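**New on the bench: the Nello starter kit from Grivura**

Quite a few of you have written in since August asking what we think of the Nello, and I'm happy to say we've finally had a good long turn with it. The kit comes from Grivura in 2 boxes, with the arm in the larger one and the gripper, wrist camera and cables in the other. Setup took us most of a Friday morning, though a fair part of that went to finding a clear stretch of floor and a long enough extension cord!

We wanted to try it on the kind of work many of you do every week, so we went with computer teardown and left the usual blocks and cups in the cupboard.

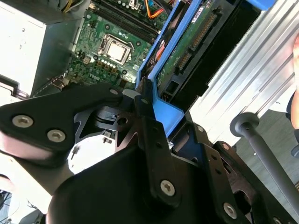 The Nello's gripper is sold as a light-duty tool, and Grivura suggests the Pindusano finger set for anyone working in tight spots. We'd say the same, and at 122 dollars extra it's a fair price. An old desktop is a good place to find out how much room you really have, what with the power supply on one side, the blue drive caddy on the other and those colored cables looping over the board - so do take your time planning the approach. The hex screws on the fingers are nice and big, which I appreciate more every year.

The loan program is open again too. A kit goes out for 3 weeks at a time, the fee is 265 dollars, and you can collect it from our Namboodiri shop or have it shipped. Just reply to this newsletter and we'll put you on the list.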